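Good news for anyone who has been waiting on bigger sizes: Buselau, the small body jewelry studio in Pistdale, is adding a full run of large-gauge ear weights and tunnels to its lineup. The first pieces go on sale online this week, and they are a treat to look at up close. 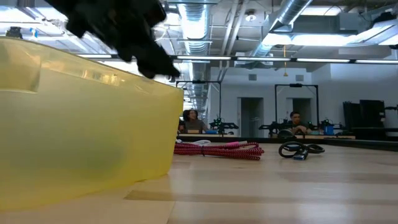

**PISTDALE, January 13, 2021** - The new collection is called Puma, and it starts where most of the studio's earlier work stopped. Until now the largest plug in the Buselau catalog was a 2g. Puma begins at 0g and goes up through 00g to a full inch, with every style sold in pairs.

There are 4 designs in the first release. The one getting the most attention so far is a hinged brass hoop weight with a row of tiny claw marks cut along the outer curve. It opens with a soft click, slides through a tunnel or a stretched lobe, and closes flush, so there's no catch to snag on a scarf or a sweater. I tried a pair over the weekend and forgot they were in until I went to wash my hair!

The second is a plain teardrop weight in polished copper, and the third is a double-flared tunnel with a ribbed inner wall. The last is a curved hanger shaped like a stretching cat, seen from the side, with its tail forming the part that sits in the ear. That one sounds a bit silly on paper. On the ear it's lovely, long and smooth and much quieter than you'd expect, and it hangs straight without turning.

Buselau has numbered its designs from the beginning, so collectors will want to know that the claw hoop is No. 404 and the cat hanger is No. 451. The teardrop and the tunnel don't have numbers yet and will be listed by name until the summer catalog comes out in June.
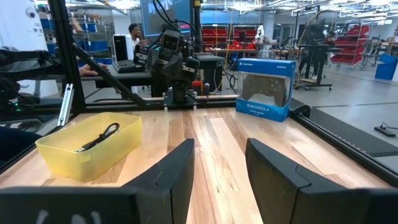

*By Fidelina Correa, jewelry and accessories writer*

The claw hoops are being made in a first batch of 100 pairs, all finished by hand at the bench. More will follow if they sell through, although the studio says the antique finish may change a little from batch to batch. If you want the darker version (and I really do think it's the better of the two), it makes sense to order from this first group.

Brass and copper aren't for everyone. Both can leave a green tint on the skin, and neither should go into a fresh stretch. Buselau says so plainly on each product page, and it's offering the tunnel in surgical steel and in glass for people who are still healing or who know they react to copper alloys. The hoop and the cat hanger come in brass only for now. A steel hoop is being tested, but it's harder to cut the claw detail cleanly in steel, and the samples so far haven't been sharp enough to sell.

Weight was my biggest question going in. Large hoops can look wonderful and still be too heavy for a full day, especially at the smaller end of the range. The 0g version of the claw hoop has been thinned on the inside of the curve to bring the weight down, and you can feel the difference right away if you hold it next to the 00g. I wore mine from breakfast until late evening with no soreness. The teardrop is the heavy one of the group - a few hours at a time was plenty for me.

Every pair ships in a small cotton pouch with a polishing cloth. Buselau will swap an unworn pair for another size if you guess wrong, as long as the seal on the bag hasn't been opened. Opened pairs can't go back, so measure first if you're between sizes. A printable gauge card is on the studio's site, and it works well as long as you print it at full size.

Shoppers who would like to see the pieces in person can find all the Puma designs at the Grovham store, in the glass case to the right of the register. The shop is carrying each style in 0g, 00g and half inch, with larger sizes by special order. Staff there can also help with measuring, and they keep a set of steel sizing plugs behind the counter for exactly that.

Matching nose and septum pieces are planned for later in the year.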